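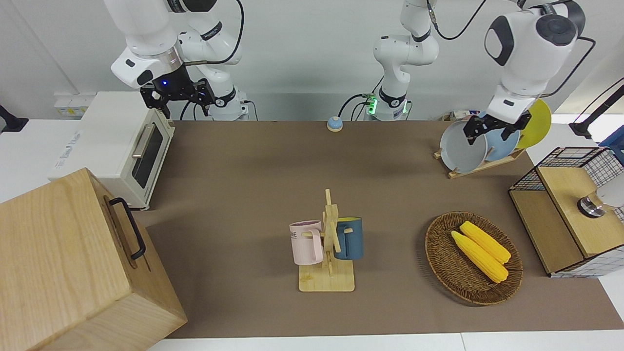 Plates in a rack next to the toaster oven - how close is too close?

Small Kitchens board, December 2018

sheylag
I moved my dish rack to the same counter as the toaster oven and now my brother says I'm asking for trouble. The oven is on the left with the door facing right, and the rack is at the back right with three plates in it (gray, blue, yellow). Brown mat under all of it. The oven manual only says to leave space on the sides and doesn't mention dishes. Does anyone else keep theirs on one counter?

Gimora54
I do. Mine have been like that since April and the plates are fine. What I would change is which way the door faces. You have it opening toward the rack, so the hot air goes that way when you take something out. Turn it to face the front.

jhair_nina
Disagree with Gimora54. If it faces front on a shallow counter the door hangs over the edge when it's down, and you walk into it. I had mine sideways for years. Leave the door and move the rack.

sheylag
The rack can't go farther right, there's a shelf past it. It can't go left either.

Nilton C.
I'd worry about the mat before the plates. What is it made of? Some of those desk mats are not meant for heat. Mine curled up under a toaster.

sheylag
No idea, it came with the table. It's smooth and has rounded corners. I could cut it down so the oven sits on the bare table.

Gimora54
Don't cut it. Put a tile under the oven. I paid 3 dollars for mine.

Orkham2771
What's the wood box for? If it's bread, I would not keep bread next to an oven. It goes stale faster.

sheylag
Bread and crackers, yes. When I clean I push it over to the other side, so it sits half on the mat.

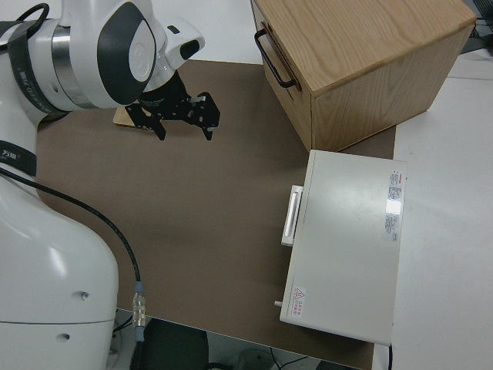
The box with the black handle, partly on the mat and partly on the white table.

Orkham2771
I'd leave it there then. Is it steady like that? The mat edge would bother me.

sheylag
It rocks a little if I lean on it. Not enough to matter.

jhair_nina
Bread next to a toaster oven is fine if you eat it in two days. We are a family of five and it never gets the chance to go stale.

Nilton C.
Not everyone is a family of five.

sheylag
OK, I'm getting a tile and leaving the door the way it is for now. The bread box stays on the far side. If the plates get warm I'll post again.

Gimora54
Still say turn the oven.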